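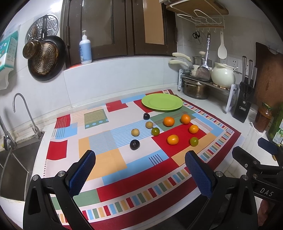
*Photo: Roxana Vlad / Quintela*

## Getting the better of "3 for" prices

My sister-in-law and I have a long-running argument over store signs, the kind that say "3 for" some round price. She swears they don't work on her, and then I open her hall closet and there are the sponges. I'm no better, mind you. A number on a sign plants itself in your head as the normal amount to buy, and everything you put in the cart gets measured against it. People who study shoppers call this anchoring, and I've found a few homely ways around it.

- **Write the amount on your list before you leave.** "Dish soap, one" does far more good than "dish soap." Your own number gets there first, you see.
- **Read the small print on the shelf tag.** Plenty of stores will give you the sale price on a single item – it'll say so if you squint, or you can ask at the register.
- **Be careful with "limit" signs.** A limit of twelve makes four look downright modest, even if you came in for one can of soup.
- **Keep a price card on the fridge.** Mine has the usual unit price of the things we buy all the time, in pencil, and I take a picture of it before a big trip. An old price you trust is a fine anchor to carry in with you.

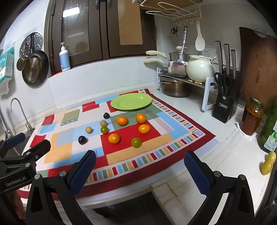 **Is it ever worth buying the full number on the sign?**

Certainly, when it's something that keeps well, you'd have used it up anyway, and the unit price beats the one on your card.

I still slip up on paper towels – they always seem like such a sensible thing to have – so those now go on the list with the number underlined twice.

*Marjorie Hollis, Mar 6, 2023*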